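Storage and Shelving in the Home Workshop

Place heavy items on the lowest shelf and leave 8 inches clear behind any open rack.

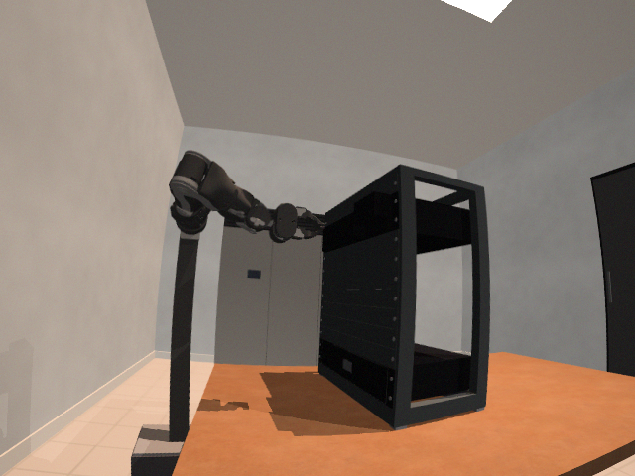
Shelves should be wiped monthly with a damp cloth – never a soaked one – and dried at once.

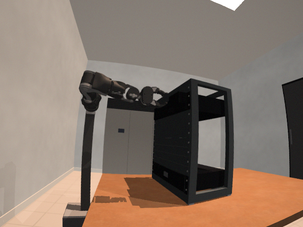
Labels last longer on clean, dry surfaces.

Tighten all bolts by hand first, then with a wrench.

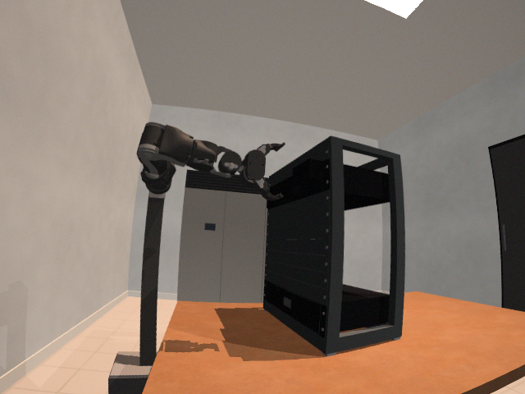

Cords and Small Parts

Coil cords loosely and store screws by size in lidded jars.

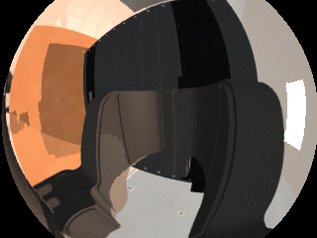
Gripper fingers, close view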